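花びんの水に10円玉を入れると、花は長もちするの?
うたがって調べる、切り花のはなし
小学校3年生から6年生むけ
2020年4月22日 更新

「花びんに10円玉を入れておくと、花が長もちするよ」
おうちの人や近所の人から、そんな話を聞いたことはありませんか。砂糖を入れるといい、サイダーがいい、茎(くき)の先を火であぶるといい、という人もいます。本にも書いてあるし、テレビでも見た気がする。みんなが言っているのだから、きっと本当なのでしょう。

と、すぐに信じてしまう前に、ちょっと待ってください。
「みんなが言っている」というのは、「だれかがたしかめた」ということとは別です。ひとりが言ったことを次の人が聞いて、その人がまた次の人に話せば、だれもたしかめないまま、話だけがどんどん広がっていきます。
このページでは、切り花についてよく言われている話を、ひとつずつうたがってみます。うたがうといっても、うそつきだと決めつけて怒るわけではありません。「どうしてそう言えるの?」と聞いてみるだけです。

切り花は生きているの?

まず、花びんの花がどうなっているのかを知らないと、うたがうこともできません。
畑や花だんの花は、根から水をすい上げています。すった水は、茎の中にあるとても細い管を通って、葉や花びらまでとどきます。この管を道管(どうかん)といいます。
葉の表面には、気孔(きこう)という小さなあながあって、水はそこから水蒸気になって外へ出ていきます。上で水が出ていくと、そのぶん下から水が引っぱり上げられます。ストローでジュースをすうのに少しにています。ただし、花には口もないし、すおうと思う気持ちもありません。
さて、切り花には根がありません。でも道管は残っているので、茎の切り口から水をすうことはできます。葉も花びらも、しばらくは生きています。
では、なぜしおれるのでしょう。理由はいくつもあります。
茎の切り口がつまって、水が上がらなくなる。切り口から空気が入って、水の通り道がとぎれる。葉から出ていく水のほうが、すう水より多くなる。たくわえていた養分を使いはたす。それから、花そのものが年をとる。花には花の一生があって、どんなに上手に世話をしても、いつかは終わります。
「これさえやれば花はかれない」と書いてある文章を見つけたら、まずそこをうたがってください。かれない生きた花は、ありません。

うたがいその1 10円玉は効くの?

10円玉の話には、いちおうの理くつがついています。
10円玉は、おもに銅(どう)でできています。銅がほんの少し水にとけると、銅イオンというつぶになります。銅イオンには、細菌(さいきん)がふえるのをおさえるはたらきがあります。細菌がふえなければ、切り口がつまりにくい。だから花が長もちする、というわけです。
どうでしょう。なるほど、と思いましたか。
理くつが通っていると、人はなっとくしてしまいます。けれども、理くつが通っていることと、ほんとうにそうなることは、同じではありません。とちゅうに「どれだけ?」という問題があるからです。
10円玉を水に入れたら、銅はどれだけとけるのでしょう。花びんの水が多ければ、うすまります。水の性質によっても変わるでしょうし、10円玉の表面がよごれていたり、茶色いまくができていたりすれば、それでも変わるはずです。細菌をおさえるのにたりないかもしれません。反対に、銅がたくさんとけすぎたら、こんどは植物のほうがいたむことも考えられます。
「効く」と言う人には、こう聞いてみましょう。
「10円玉を入れなかった花びんも、となりに置いてくらべましたか?」
たいていの人は、くらべていません。10円玉を入れたら花がもった、と言っているだけです。入れなくても、同じだけもったかもしれないのに。
わたしの考えを正直に書くと、10円玉の効き目は、あるとしても小さくて、人に自信をもってすすめられるものには見えません。ただし、これもまだ「そう見えない」だけです。効かないと証明したことにはなりません。
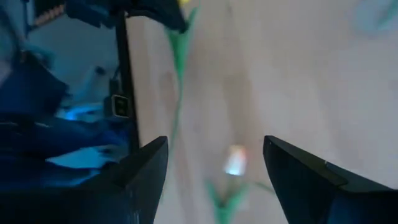 ついでに言うと、10円玉を入れた人は、そのあと花びんをよく見るようになります。効いているかな、と気になるからです。水がへっていれば足すし、にごっていれば取りかえる。それで花が長もちしたとしたら、手がらは10円玉のものでしょうか。それとも、きれいな水のものでしょうか。
ふたつのことをいっしょにやってしまうと、どちらのおかげなのか、わからなくなります。これは切り花だけの話ではありません。かぜのときに薬をのんで、よくねて、なおったとします。薬のおかげか、ねたおかげか、放っておいてもなおったのか。これだけでは決められないのです。

うたがいその2 砂糖は花のごはん?

砂糖の話は、もう少しまともです。
植物は、葉に光が当たると養分をつくります。ところが、部屋の中は外にくらべるとずっと暗いのです。人間の目は暗さになれてしまうので、明るい部屋だと思っていても、植物には光がたりません。そこで、水に糖をまぜてあげると、花がそれを使えることがあります。お店で売っている切り花用の栄養剤(えいようざい)にも、糖が入っているものがたくさんあります。
「じゃあ、台所の砂糖を入れればいいんだ」
ここでまた、待ってください。
糖がすきなのは、花だけではありません。細菌も糖が大すきです。砂糖だけを入れた水は、花のごはんになると同時に、細菌のごちそうにもなります。水はにごり、ぬるぬるして、切り口がつまります。
だから栄養剤には、糖のほかに、細菌をおさえる成分や、水を少し酸性(さんせい)にする成分などが組み合わせてあります。「砂糖が入っているから効く」と聞いて砂糖だけをまねするのは、ケーキの材料のうち小麦粉だけをオーブンに入れるようなものです。
サイダーはどうでしょう。糖も入っているし、すっぱいので酸も入っています。なんだかよさそうです。でも、あまさは飲み物によってちがいますし、糖の入っていないサイダーもあります。「サイダーがいい」とだけ言われても、どのサイダーを、どのくらいうすめて、何の花に使ったのかがわからなければ、たしかめようがありません。
たしかめようのない話は、本当だとも、うそだとも言えません。そういう話は「まだわからない箱」に入れておきましょう。箱がいっぱいになっても、べつにこまりません。

大切な注意です。台所やせんたく用の漂白剤(ひょうはくざい)を水に入れる、という方法を書いているところもあります。漂白剤は、ほかの洗剤や酸とまざると、体に毒のあるガスが出ることがあります。子どもだけでためしてはいけません。

うたがいその3 「80パーセントの人が実感!」

広告も見てみましょう。
Wistnessという花の液があります。びんのラベルには、大きな字で「80パーセントの人が長もちを実感!」と書いてあります。80パーセントなら、すごく効きそうです。
ところが、ラベルのすみに小さな字があります。虫めがねで読むと、「10人に聞きました」とありました。
10人のうちの80パーセントですから、8人です。うーん。8人と聞くと、急に小さくなった気がしませんか。どちらも同じことを言っているのですが、「80パーセント」のほうがりっぱに見えます。広告をつくる人は、それをよく知っています。
まだあります。「実感」ということばも、くせものです。実感というのは、そういう気がした、という意味です。何日もったのかを数えたとは書いてありません。液を買った人は、お金をはらったのですから、効いてほしいと思っています。効いてほしいと思いながら見ると、人の目はあまくなります。
それに、その10人は、どうやって選ばれたのでしょう。もともとこの液が気に入って、何度も買っている人たちだったら? 気に入らなかった人は、もう買っていないので、聞かれもしません。

Okikという花びんの広告には、こんなことが書いてありました。「1792年から伝わる、花をかれさせない形」
1792年。ずいぶん昔ですね。でも、昔からあるということは、効くことの証拠(しょうこ)になるでしょうか。昔の人が信じていて、あとからまちがいだとわかったことは、いくらでもあります。昔からあるものは、ただ古いのです。
1792年に何があったのかも、広告には書いてありませんでした。だれがつくったのか、どこに残っているのか、なにもなし。数字がこまかいと、本当らしく聞こえます。「昔から」と書くより「1792年から」と書いたほうが、ちゃんと調べたように見えるでしょう? こまかい数字を見たら、その数字がどこから来たのかをさがしてください。さがしても出てこなければ、まだわからない箱行きです。

うたがいその4 チューリップは、切ったあとも背がのびる?

「そんなばかな」と思った人、うたがうのが上手になってきましたね。
でも、これは本当です。
チューリップは、切って花びんに入れたあとも、茎がのびます。細胞(さいぼう)というとても小さな部屋のひとつひとつが、水をすって長くなるからです。朝にはまっすぐだったのに、いつのまにか茎がぐにゃりと曲がっていた、ということもよくあります。光のくる方へ曲がる性質もあるので、まどのそばに置くと、みんなでまどの方をのぞきこむようなかっこうになります。
これなら自分でたしかめられます。定規を花びんのうしろに立てて、毎日、同じ時こくに茎の高さを記録するだけです。曲がった茎ははかりにくいので、糸を茎にそわせて、糸の長さをはかるといいでしょう。
チューリップは、あたたかいところで花が開き、すずしくなると閉じます。花びらの内がわと外がわで、のびる速さが温度によってちがうためです。「花は朝だから開くんでしょう?」と思うかもしれませんが、それもうたがってみてください。朝は、時間も変わるし、明るさも変わるし、温度も変わります。どれのせいなのか、見ているだけでは決められません。
もうひとつ、知っておいてほしいことがあります。チューリップには、さわると手があれる成分がふくまれています。平気な人もいますが、さわったあとは手をあらいましょう。球根や葉を食べてはいけません。ネコや犬にも毒です。

うたがいその5 その写真、ほんものの花?

お店のサイトや雑誌には、きれいな花の写真がのっています。「当店の花は、こんなに長もち」と書いてあって、いきいきした花束が写っている。でも、それは何日目の写真でしょう。買ったその日に写したのかもしれません。
もっと言えば、そもそも生きた花でしょうか。
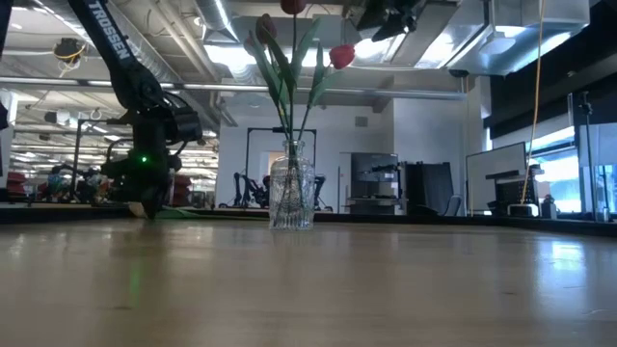
ガラスの花びんに入ったチューリップの造花(ぞうか)。緑の茎がガラスごしに見えます。

造花は、水をすいません。葉から水を出すこともないし、茎がのびることもありません。しおれないのは、あたりまえです。
では、どこで見分ければいいのでしょうか。よく「造花は形がそろいすぎている」と言われますが、最近は、わざと葉に色むらをつけたり、花の開きかたを変えたりしてある造花もあります。反対に、生きた花なのに、つくりもののように整っていることもあります。ですから、形だけで決めるのはあぶないと思います。
目の前にあるなら、たしかめようがあります。毎日見ることです。生きたチューリップなら、背がのび、曲がり、開き、そして花びらを落とします。造花は、ほこりがつもるほかは変わりません。花びらや葉のふちに、布の糸やプラスチックのつぎ目が見つかることもあります。
写真しかないときは、「わからない」と答えるのがいちばん正しいことがあります。わからないと言うのは、負けではありませんよ。

ためしてみよう くらべる実験

ここまで読んで、「自分でやってみたい」と思った人のために、10円玉の実験のやり方を書いておきます。夏休みの自由研究にするなら、7月にはチューリップの切り花はまず手に入りませんから、ほかの花を使ってください。ひまわりやガーベラなら見つけやすいでしょう。

用意するもの
同じ形、同じ大きさの花びん(コップでもかまいません)2つ
同じ日に、同じお店で買った、同じ種類の花
10円玉
水道の水
よく切れるはさみ
ノートとえんぴつ

やり方
花びんを洗剤であらい、よくすすぎます。
どちらの花びんにも、同じ量の水を入れます。
花の茎を、同じ長さに切りそろえます。はさみは大人といっしょに使ってください。
水につかるところの葉を取ります。
花を、くじ引きで2つの花びんに分けます。
片方にだけ、あらった10円玉を入れます。
2つの花びんを、となりどうしに置きます。クーラーの風や日光が、片方にだけ当たらないようにします。
毎日、同じ時こくに見て、花びらのようす、水のにごり、水の高さをノートに書きます。
水をかえるときは、かならず両方いっしょにかえます。

くじ引きなんて、めんどうだなあと思うかもしれません。でも、自分で選ぶと、元気そうな花をつい10円玉のほうに入れてしまうことがあります。わざとじゃなくても、です。自分のこともうたがっておくのが、うまいやり方です。
「しおれた」をどう決めるかも、はじめる前に書いておきましょう。花びらが1まい落ちたらしおれたことにする、花の首が横より下を向いたらしおれたことにする、など、決め方は自由です。はじめてから決めると、すきな結果になるように動かしたくなります。
できれば、記録する人には、どちらが10円玉入りなのかを知らせないでおきます。ガラスだと見えてしまうので、花びんの下のほうに紙をまいておくといいでしょう。

結果が出ても、まだうたがう

さて、実験をして、10円玉のほうが1日長くもったとします。やった、効いた! と言いたくなりますね。
でも、花は1本ずつちがいます。同じ畑で育った同じ種類の花でも、早くしおれるものと、ねばるものがあります。たまたま、ねばる花が10円玉のほうに集まったのかもしれません。
同じ実験を何度もくりかえして、いつも10円玉のほうが長くもつなら、だんだん信じてもよくなってきます。長くもったり、もたなかったり、ばらばらなら、さっきの1日の差は、ぐうぜんだったのでしょう。
差が出なかったときも、がっかりしないでください。「差が出なかった」も、りっぱな結果です。ところが、世の中には、差が出たという話ばかりが残りやすいのです。「10円玉を入れたけど、べつに何も変わらなかったよ」なんて、わざわざ人に話したくなりますか? こうして、変わらなかったという話は消えていき、変わったという話だけが広まります。

じゃあ、何をすればいいの?

うたがってばかりで花がしおれてしまってはこまるので、理由がわりとはっきりしているものをまとめておきます。

花びんをきれいにあらう。見た目がすき通っていても、内がわに細菌がついていることがあります。指でさわってぬるっとしたら、まずまちがいなく、よごれています。

水をこまめにかえる。地味ですが、わたしはこれをいちばんにすすめます。

水につかる葉を取る。水の中の葉はくさりやすく、水をよごします。

茎の先を切りなおす。つまったところを切り落とせば、新しい切り口から水が入ります。水の中で切ると空気が入りにくいと言われています。ただ、花の種類によっては、水の外で切ってすぐ水に入れても、たいして変わらないことがあります。

すずしいところに置く。気温が高いと、花が年をとるのも、細菌がふえるのも速くなります。

くだものから、はなす。リンゴなどのくだものは、エチレンというガスを出します。エチレンは、花の老化を進めることがあります。カーネーションはとくに弱い花です。ぜんぶの花が同じように弱いわけではありません。

スイセンとチューリップをすぐにいっしょにしない。切ったばかりのスイセンの茎からは、ぬるぬるした汁が出ます。これがチューリップをいためることが知られています。

Plullariというお役立ち情報のサイトには、これと同じようなことが「花屋さんだけのひみつ」という題で書かれていました。ひみつでもなんでもありません。植物の本を開けば書いてあります。「ひみつ」「うら技」「知らないと損」ということばがついていたら、中身を読む前に、ことばのかざりをはがしてみましょう。「水をかえましょう」だけが残ったりします。

読んだ人からの質問

茎を火であぶるのは、どうですか?
花の種類によっては、昔から行われている方法です。切り口から白い汁が出る花で、汁を止めるためにやる、という説明があります。チューリップのようにやわらかい茎には向きません。やけどの心配もあるので、家でためすのはやめておきましょう。

花に「きれいだね」と話しかけると、長もちしますか?
花には耳も脳もありません。ことばの意味がわかるとは考えられません。話しかけた花が長もちしたと言う人がいたら、その人は水もよくかえていたのではないか、と聞いてみたいですね。

花屋さんが言うことも、うたがうのですか?
はい。でも、失礼な言い方をする必要はありません。「どうしてですか」と聞けばいいのです。Veresという花屋でチューリップを買ったとき、「花びんの水は浅めにしてくださいね」と言われたので、理由を聞いてみました。すると、「茎がやわらかくて、深い水につけておくといたみやすいから」と教えてくれました。理由を聞くと、おぼえやすくもなります。

このページに書いてあることは、ぜんぶ正しいのですか?
いい質問です。まちがいがあるかもしれません。気になるところがあったら、図書館で植物の本をさがして、ちがうことが書いてないか見てください。もし見つけたら、どちらが正しいか、どうやってたしかめられるかを考えてみましょう。

ことばのメモ

道管(どうかん) 根からすった水が通る、細い管。
気孔(きこう) 葉などの表面にある小さなあな。水蒸気や空気が出入りする。
細菌(さいきん) 目に見えないほど小さな生き物。役に立つものも、病気のもとになるものもいる。
イオン 電気をおびた、とても小さなつぶ。
エチレン 植物が出すガスのひとつ。くだものが熟すときにもはたらく。
造花(ぞうか) 布やプラスチックや紙などでつくった花。

おうちの方へ
実験に使った硬貨は、終わったら水でよくあらい、かわかしてください。花びんの水は、お子さんやペットが口にしないよう、記録がすんだらすぐに捨ててください。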